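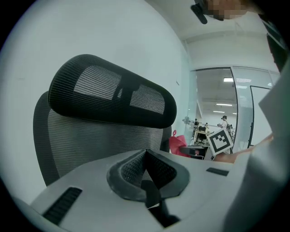 A marker card held up near the gripper, with the big room behind the glass.

Teaching robots to tidy: an afternoon with the Destwood club

The robotics club at Destwood began with three members and a box of motors. Now it has a proper project, called Stan, and the student who leads it can hardly sit still when she talks about it.

"Stan is going to clean up after us," she says. "Chairs, desks, bags, the lot. But first we have to show him how, and we do that with our own hands!"

The club works with hand-held grippers, squeezing the fingers open and shut as they go through each chore. Small cloths are this term's big subject, and she talks about them with real affection.

"A cloth never looks the same twice. You pinch it and it's a completely new shape – I love that. We've got 153 good runs and we want up to 900 by August."

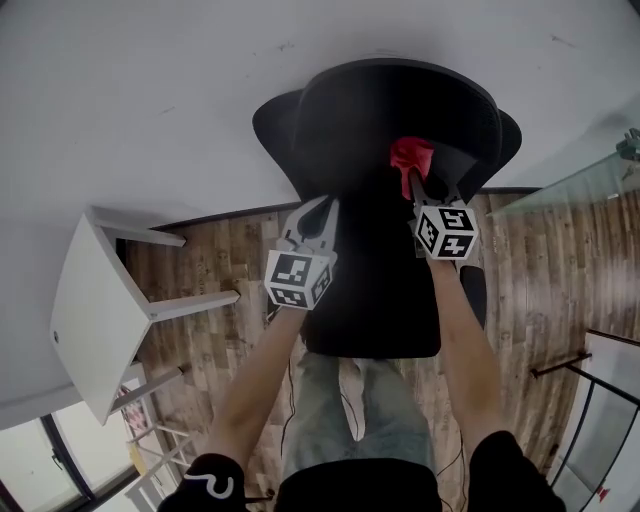

What comes next

The club has entered the Jurasico student challenge, where teams get a room they have never seen before. A small grant from Grotero paid for the spare parts (mostly finger pads, which she says they get through at a shocking rate).

Is she nervous? "A bit. Mostly I want to see Stan pick up his first cloth. I'll probably scream."

New members can join at any time, and no coding is needed to start.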